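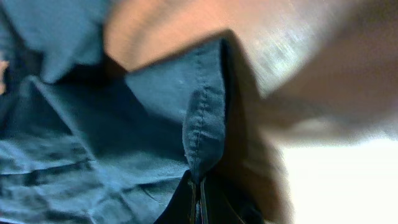 Rule 8 at Seslow said that if a person's hand was inside the line, the arm stopped. It did not slow down. It stopped, and stayed stopped until the person stepped back and pressed the green button.

Dorin Sârbu had written Rule 8 himself, back when the shop had one arm and 3 people. Now he stood at bench 13 with the woman from Udside, who had come to see whether the rules were being kept.

"Zippers," she said. "Who clears them when they catch?"

"The operator."

"With the arm stopped?"

"That's the rule."

She wrote it down and kept watching. Dobre was on the bench that afternoon. He had a blue piece under the gripper, all folds, and he reached across and smoothed it the way he would have at home. The arm stopped. He stepped back, pressed the button, and the arm started again. A minute later he did the same thing.

"How many times a shift?" she asked.

Dorin knew the number. "40. More in March, when the heavy cotton comes in."

"And every time he presses the button?"

Dorin could have said yes. Dobre was looking at the floor.

"No," Dorin said. "Some days he leans on it with his hip so he doesn't have to step back."

She turned a page. "Then the button is too close."

He had expected her to say something about Dobre. He looked at the button, and at the tape on the floor, and tried to remember who had decided where it went. It had probably been him – he'd had a drill and a free hour.

"Move it past the tape," she said. "Write down that you moved it, and why. I'll be back at four."

Dorin went to find the drill.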